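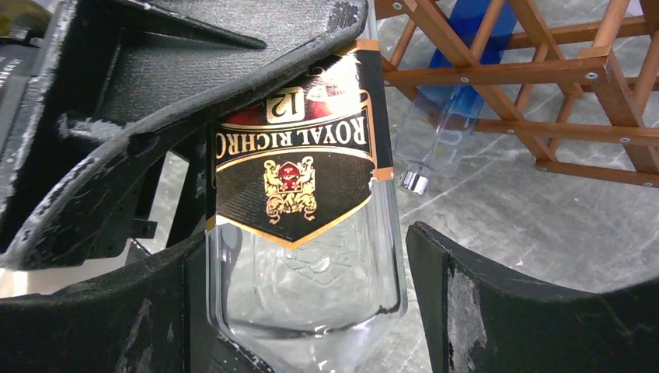
Spirits should never be stored neck down, the alcohol eats the cork, says the first reply to my post about redoing the bottle rack this weekend. Fair point, and I agree with it for anything full that has a real cork. Screw caps I worry about less.

So the rule in this house from now on: full liquor stands upright in the cabinet, wine goes in the rack, empties I want to keep can hang in the rack any way they fit.

2/ Background for anyone new. The rack is a wooden one with square cells. I paid $58 for it at the Vornon flea market two summers ago and it has been filling up with things that aren't wine ever since. Vinegar. A flashlight. A rolled-up takeout menu from the place on Daly Street that closed.

3/ Step one was taking everything out and putting it on the counter in groups. Wine I plan to drink. Wine I was given and don't plan to drink. Liquor. Empties. Not bottles.

"Not bottles" was the biggest group.

4/ Step two was wiping the rack down. Damp cloth, small drop of dish soap, then a dry cloth right after. An old toothbrush gets into the corners where the pieces meet. I did not oil it. It has a finish on it and oil just sits on top and gets sticky.

5/ While you're in there, check the screws. Mine had a couple that turned with almost no effort. Use a hand screwdriver and stop when it's snug – these pieces are thin and they split if you lean on them. 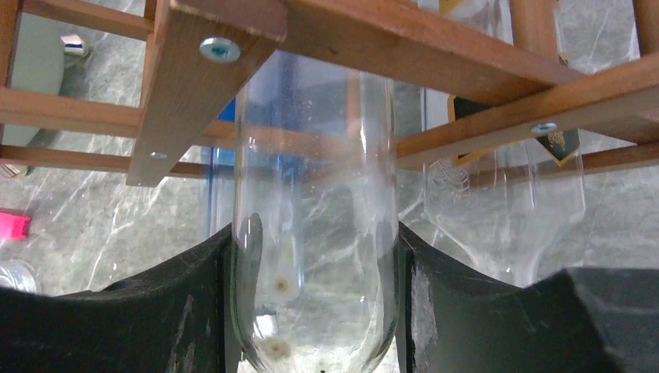

6/ Clear glass needs more work than you'd think. A quick rinse and an air dry leaves you with cloudy walls, and in a tall narrow piece you can't get a sponge down there. What I do: warm water, a spoonful of uncooked rice, a splash of white vinegar, swirl for a minute, pour out, rinse twice.

7/ If there's still a brown spot at the bottom, leave it overnight with hot water and a denture tablet. Don't go after it with a wire brush, it scratches.

8/ Then let it drain neck down overnight before you put any stopper in it. I closed one up too early in the spring and it smelled like a pond when I opened it again.

9/ Labels. I keep the ones I like and soak the rest off. Baking soda paste for paper labels, cooking oil for whatever glue is left. Some of the shiny ones will not come off no matter what. I gave up on a Brerkolier liqueur bottle after two evenings and it is now a bottle with half a label.

10/ Putting the wine back. Reds at the bottom, whites closer to the top so I can grab one for the fridge. Labels facing up so I can read them without pulling the bottle out and stirring up the sediment.

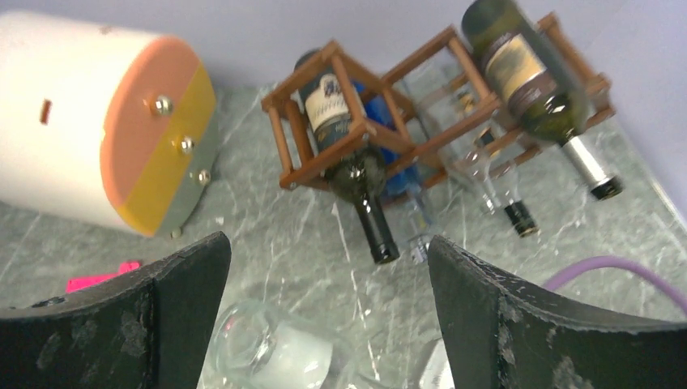
11/ I also tried the rack at a different angle on the counter. Flat against the wall looks neater, but I kept knocking the necks with my elbow when I was cooking. Turned a bit, it's easier to reach. It does use up more counter.

12/ Leftover jobs for July: find a shelf for the vinegar, get a Drolulau pour spout for the olive oil, and drink at least one of the gift bottles. If anyone has a good way to get candle wax out of a narrow neck, reply here. Freezing it only got me halfway.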